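Search the notebook
Enter keyword or page no.
Search

Wutik Workshop Notebook
2024-06-26
Entry by: Aiman Ginting
Present: A. Ginting, S. Ackah
Task: tool case, return of a tool to its recess (hand guiding and remote control)

Purpose. To continue recording demonstrations of the tool case task on the Appiah arm, and to compare demonstrations given by hand guiding with those given from the remote station. The comparison was requested at the May review. The Prolwood fixture was not required and remains in storage.

Setup. Table and backdrop as in the previous entry. Gravity compensation was checked with the gripper mounted and the payload value left unchanged. The arm drifted slightly downward at full reach during the check. The drift stopped once the wrist was brought nearer the base, and it was judged acceptable for hand guiding but should be looked at before any task that requires long reaches. Joint speed limit for remote control was set to the lower of the two stored profiles.

The case is placed open on the table with the lid toward the backdrop. Position is set by eye against the tape marks on the table and is varied slightly between demonstrations on purpose. The operator is to note on the run sheet when the case has been turned as well as shifted. S. Ackah observed that the sheet has no column for this, and one has been added by hand.

Hand guiding. Session began with the arm released over the case. The operator holds the forearm with one hand and the wrist with the other and moves the tool point to the recess. Demonstrations over the lid were uneventful. Demonstrations into the base tray were harder, as the forearm comes down low over the front of the case and the operator must lean to see the recess past the wrist. Two of these were discarded by the operator before saving, both for a pause of several seconds above the target while the view was being corrected. It has been agreed that long pauses are not to be kept, as the earlier policy learned to hover in the same place.
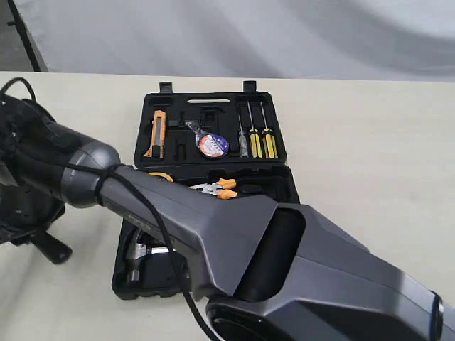
Fig. 1. Arm over the open tool case. Screwdrivers and utility knife in the lid; pliers and hammer in the base tray.

The cable requires attention. It runs loosely around the forearm and hangs across the case, where it can catch on a tool handle or on the lid latches when the wrist is rotated. For the present, the operator is to stop and clear it by hand before saving is started. A spiral sleeve or two additional clips along the forearm would be preferable. S. Ackah will ask stores what is available.

Remote control. The same task was repeated from the station with the leader arm. Scaling was set to 1:1 for the approach. S. Ackah operated and A. Ginting stood at the stop button. The motions are smoother than those from hand guiding and there is no hand in the camera view, which will simplify preparation of the data. Against this, the operator has no sense of contact. On the pliers the gripper pressed into the foam before the operator was aware of it, and the arm faulted on torque. The fault was cleared and the case inspected. The foam had recovered and no damage was found.

The screwdrivers are the most difficult item by either method. They stand close together in the lid, and a gripper approach from the front tends to touch the neighbor. Approaching with the fingers turned in line with the shafts is more reliable. This approach should be shown consistently, and operators should not mix the two styles within one set.

Totals. A set of 67 demonstrations was saved across the two methods. The log holds some 2,615 seconds of motion after trimming. Files were copied to the shared drive under the Giltosex folder and the copy was verified. The run sheet is filed with this page.

Observations for discussion.

Hand guiding gives better final placement where the tool must be pressed into its recess. Remote control gives the better approach path. A mixed procedure, with approach from the station and the last few centimeters by hand, was considered. S. Ackah is not in favor, on the grounds that the handover would put a jump in the joint data and would require a second person inside the marked area with the arm enabled. The objection is accepted for now.

Playback was tried on three of the hand-guided files at reduced speed, without a tool in the gripper. Two followed the recorded path closely. The third stopped short above the base tray with a following error on joint 5, cause not known. The file has been set aside and is not to be used for training until the error has been explained.

Actions.
Ginting: repeat the drift check with the arm extended; review the joint 5 error against the raw log.
Ackah: cable clips or sleeve; print a revised run sheet with the rotation column.
Both: agree on a single written approach for the screwdrivers before the next session.

Arm parked and power off at the cabinet. Stop button tested at the start and at the close of the session.

Read and initialed: S.A.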